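Meddale Home Recording Board > Mixing > Knobs or mouse for rough mixes?

tapeloop_dan
Posts: 47
I have been mixing with a mouse for years and I'm thinking about going back to knobs for the first pass. Just levels, pan and a bit of EQ. Fine edits would stay on the screen.

Black knobs on a dark panel, on a wood table:

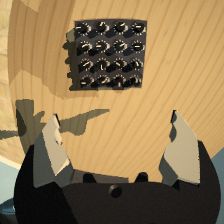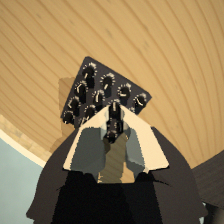 My problem is that I look at the meters too much. When I mix with a mouse I grab one thing, fix it, then grab the next. On the old desk I could bring the bass down and the guitar up at the same time and hear where they met. I did a four song demo that way and it still sounds better to me than the last two I did.

Is anyone here doing rough mixes by hand, and did it change the result or only the speed?

lowshelf
Posts: 574
It changed the speed for me. The result, no. I did the same song both ways last June and my bandmates picked the mouse version. I could not tell which was which after a week.

What helped more was turning the monitors down. I mix at talking level now and only turn up to check the low end.

marnie_b
Posts: 20
I disagree with lowshelf. Two hands on two controls is a different way to listen. You can't do that with a mouse unless you link channels, and then they move by the same amount.

Watch out for value jumps though. If the knob is a plain one with end stops and you switch banks, the software value and the knob position don't match. Look for a setting called pickup or takeover. In Nilia it is under Preferences, then Control, and it is off by default. Turn it on before you do anything else or you will blow a vocal up by 12 dB some night with headphones on.

tapeloop_dan
Posts: 48
I'm on Nilia 3. I found the setting, thanks. Does it work for sends too? Mine seem to jump anyway.

marnie_b
Posts: 21
Sends have their own checkbox, one line down. You have to restart the program.

gatefold
Posts: 300
Has anyone brought up cost yet? I paid too much for a Swanepoel fader box and it is in the closet. Motorized faders are nice, but mine were loud enough to get into a vocal mic. I went back to a mouse and a cheap trackball and I don't miss it.

If you do buy something, buy it used, and turn every control all the way both ways before you hand over the money. Have the software open so you can see the values move. Skipping and jitter are usually dirt, but I would not pay full price on a guess.

lowshelf
Posts: 575
Agree on buying used. Also label things. I put white tape along the edge of mine and write the track names in pencil. With no labels I was back to looking at the screen to see what I was turning.

tapeloop_dan
Posts: 49
I tried it tonight with pickup on and the screen turned off. Kick, bass, vocal first, then everything else. It took 20 minutes and I stopped there. The vocal is too loud, but the bottom end is better than my last try, and I did not touch the EQ on the bass at all.

marnie_b
Posts: 22
Vocal too loud is normal when you wrote the song. Bounce it and play it in the car.

gatefold
Posts: 301
Or the singer's car. Or just leave it until the morning. I still think you would get the same mix with a mouse if you turned the screen off for playback.

tapeloop_dan
Posts: 50
Could be. I'll do the next song with the mouse and the same 20 minute limit and post both. Does the Gutik file locker still take WAV, or do I need to convert first?

lowshelf
Posts: 576
It takes WAV. Keep it to 24 bit, the 32 bit float files don't play in the browser.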